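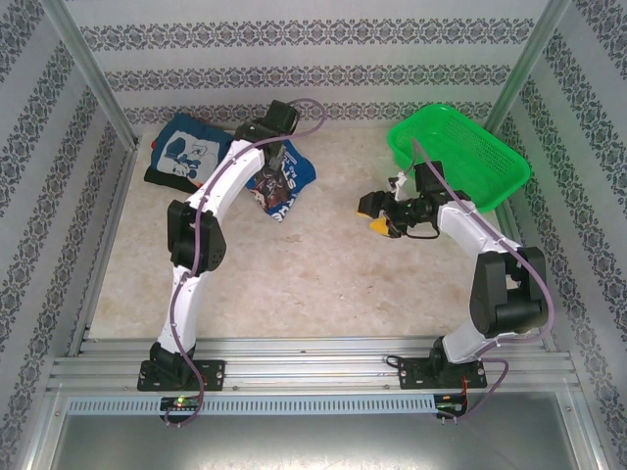

Ticket 3842, Clolard garment folding
Status: open
Opened: Tuesday, April 26, 2022

Folded shirts are failing the width check at Drellik. The stack leans after the second item.

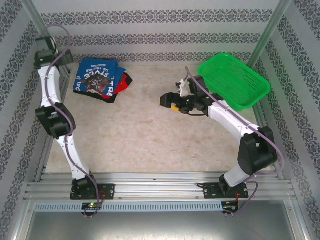

Stack restarted from the bottom with the Skeletitz fold sheet, step 2 onward. Lean reduced, width still over.
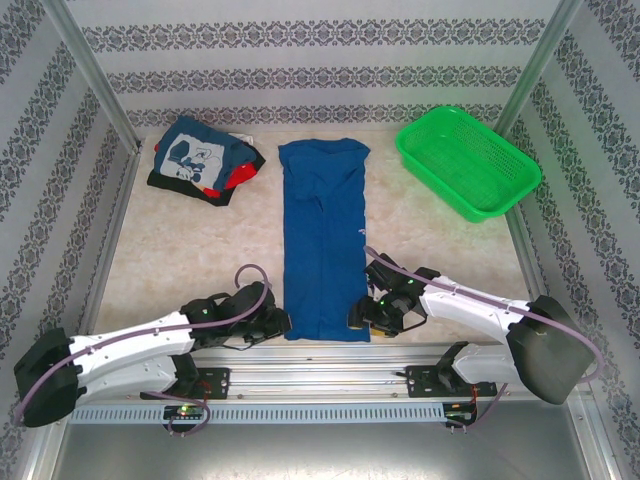 Deschamps: same fault on ticket 1691. Sleeves were going in after the lengthwise fold. Put them in first.
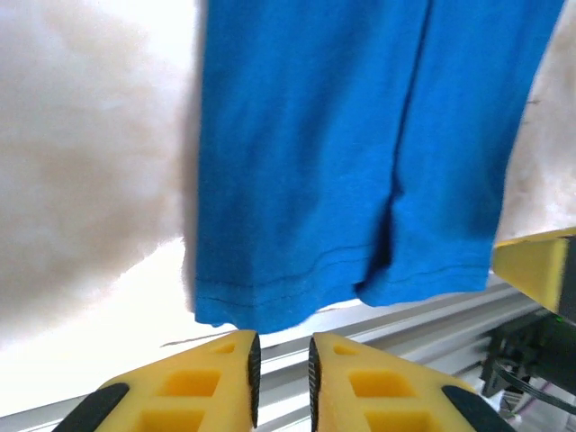

Sleeve order changed in the fold sheet. Hem alignment is still open. On the blue one the left flap hangs lower than the right, so match the hem stitching before folding in half. Retest in May.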